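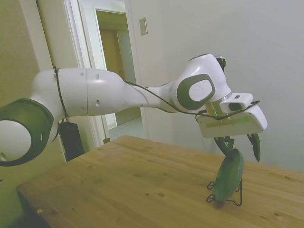
In praise of the wire stand

18 Sep 2025
By the editor, Brandmont Home Letter

Home Kitchen Shelves Back issues Subscribe

Search the letter Go

I've been going on about display stands for months now, so I might as well get it all down in one place and then leave you alone. The one I keep coming back to is the plain black wire kind with the looped legs and the curly feet. I have a dark green oval sitting upright in one on a light pine table, and I'm so pleased with it! Dark green against pine is one of those pairings I'd never have picked from a paint card, and now I want it in every room.

For years I kept anything flat and pretty in a stack in the sideboard, with a paper towel between each layer, and I saw those pieces at Thanksgiving if I was lucky. Then in February I bought a box of odds and ends at the Kasprzak estate sale (43 dollars, and most of that was for a lamp that I still haven't rewired) and there were two wire stands in the bottom. I stuck a platter in the first one while I was clearing up and it never went back in the cupboard.

A few things I've picked up since then, in no special order.

Ovals are fussier than circles. Put one in a stand the long way up and it wants to rock, so I go sideways when the shelf allows it. If you really love it tall, get a stand with a deeper lip at the front and give it a gentle poke before you walk away. A little tilt is fine. I like a little tilt – it looks friendlier than something standing dead straight like a school photo.

Check the feet. Wire feet spread out on both sides more than you'd think, and on a narrow ledge they end up hanging over the front. I measured my mantel at 90 millimeters and had to give up on that idea completely. A table or a deep shelf is much easier.

Wire can be squeezed and opened by hand if it's thin enough. Go slowly, do both sides the same, and try it out over a folded towel. The cheap Hiline ones bend nicely. The Jukonik stands are heavier and I couldn't budge them at all, so buy those in the right size the first time. And if the wire is scratching your glaze, a dab of clear nail polish on the spots where it touches does the job and you can't see it from across the room.

Dust is the downside, I'll admit. Everything that stands up gets dusty on top and down where it meets the wire. I take mine out every couple of weeks, wipe the piece, run a dry paintbrush through the loops and put it all back. It takes the length of one song.

One last thing about where to put it. Leave some bare table on each side! I started out with a candle, a bowl of lemons and a stack of books crowded in with mine and the poor thing disappeared. I moved the lot to the kitchen and liked it better right away.

Next month I'm doing plate hangers for walls, including the sticky disc sort, which I'm still nervous about. If you've had one let go in the night, please write and tell me what kind of wall it was on.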